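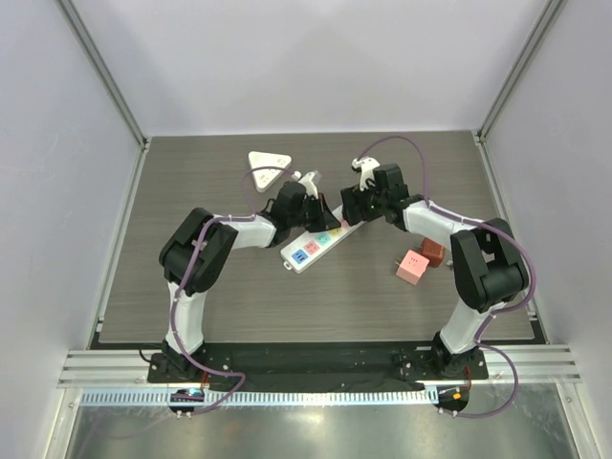
Extension lead for a sewing table in a rented room: is it safe for the iron too?

Manju Nautiyal
Posted Aug 24, 2019

Hello to all. I moved to Bastham in June and I rent one room in which I do clothing repairs. The room has only one double wall socket, and it is behind the wardrobe. I have a sewing machine, a lamp, a small radio and a steam iron. I would like to put all of them on one long power strip along the back of my table. My landlord says it is fine, but he says this about everything. Can the iron go on the same strip? And is it allowed to plug a second strip into the first one? I am sorry if this was asked before, I searched but I found only garden questions.

Octavian Crăciun

Please do not plug one strip into another. This is the first thing.

For the rest, look at the underside of your strip. There should be a label with the maximum load in watts or amps. Then look at the label of each device and add the watts together. The machine, the lamp and the radio use very little. The iron is the heavy one, mine takes more than all my other things in the workroom. If the total stays under the number of the strip, it is permitted, but I would still give the iron its own place in the wall socket and leave the strip for the small things. You have a double socket, so this is possible if you can move the wardrobe a little. Do not let the wardrobe press on the plug or the cable.

Also unroll the cable completely, and keep it away from the hot plate of the iron. If a plug feels warm in your hand, stop using it and have it checked.

Gonzalo Segura

I have all on one strip for years and no problem. Buy a good one.

Nuria Barroso

I agree with Octavian about the wall socket. I would only add to choose a strip with a switch, so you can turn off the machine and lamp together when you leave the room. Mine is screwed to the wall above the table, then the threads and pins do not fall in it.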